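Grellon door study: frequently asked questions

What is the method?
The policy learns where a lever is from 1,829 recorded attempts, then corrects itself by touch. Bent Nørgaard wanted to call it something grander.

Why hotel doors?
They come with things hung on them. 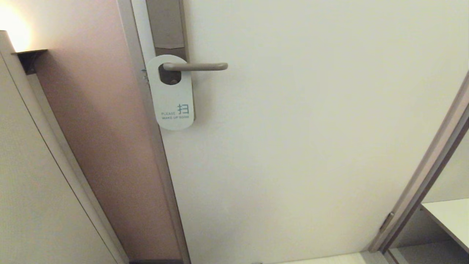
Lever handle with a "make up room" hanger.

Does the hanger matter?
More than we'd like. We held out 200 attempts for testing, and most misses were on levers with a card over them.

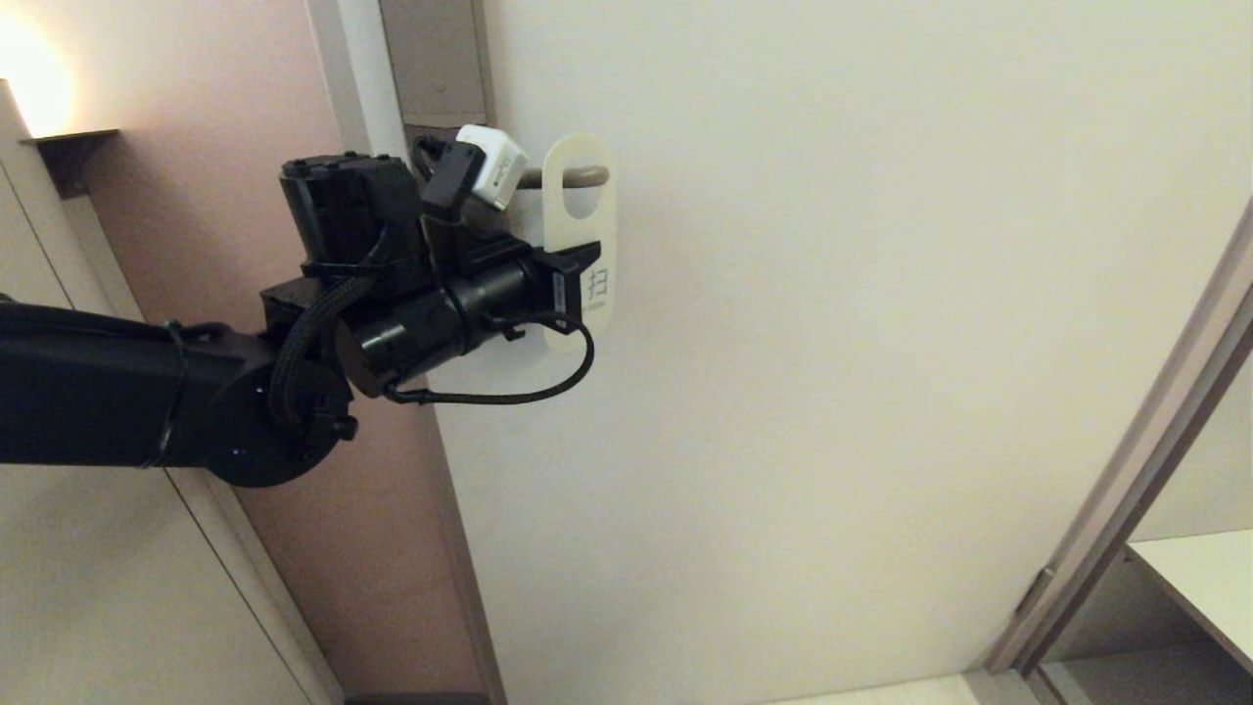
Is the code out?
In September – Martti Lehtinen has promised, in writing this time.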